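Trevham icehouse to get its door back

The icehouse at Trevham, which has spent most of its working life without any ice in it, is to have a door again by November. The district council agreed on Wednesday to pay for the oak, the hinges and a lock, having spent two meetings on the question of who would hold the key.

The building stands in the trees behind what used to be Grestum Hall. It is a brick egg sunk into the bank, with a short passage on the north side and a drain at the bottom. The Hall itself came down long ago and most of its stone went into the bypass, but the icehouse was overlooked, chiefly by being hard to find. It was listed at the second attempt. The first application put it in the wrong parish.

The estate accounts show the chamber being filled from the lake in hard winters, with straw between the layers, and they grumble at length about mild ones. In a good year it held 78 cartloads. In a bad year the family bought its ice from a merchant in Zemthorpe, and the accounts are sniffy about the price. After the Hall took delivery of a refrigerator the icehouse was used for potatoes, then for a pony trap, and finally for whatever people in Trevham did not wish to take to the tip.

Clearing that out took the Sutherland Trust the whole of last summer. The haul included 2 prams, a quantity of lino and a parish noticeboard that had been reported stolen. Under it all the brick floor was found to be sound, and the drain, once rodded, ran as its builders intended, straight into the footpath.

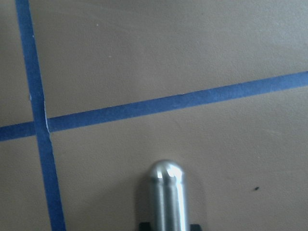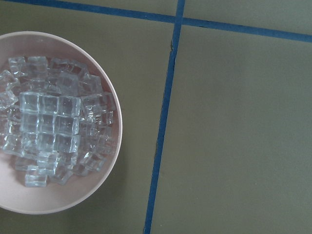

The new door will be hung in the inner of the two openings, where the old pintles are still in the wall. The outer opening gets a grille, spaced to suit the bats, who have had the place to themselves for longer than any owner and were the only party to raise no objection to the plans. The work will cost almost £600, the timber being a gift from an estate sale.

Visits will be by appointment in the summer months, in small groups, with sensible shoes. The walk from the lay-by is 90 yards, all of it uphill and most of it nettles. The key will be kept at Trevham library, which is open in the mornings, except when it isn't.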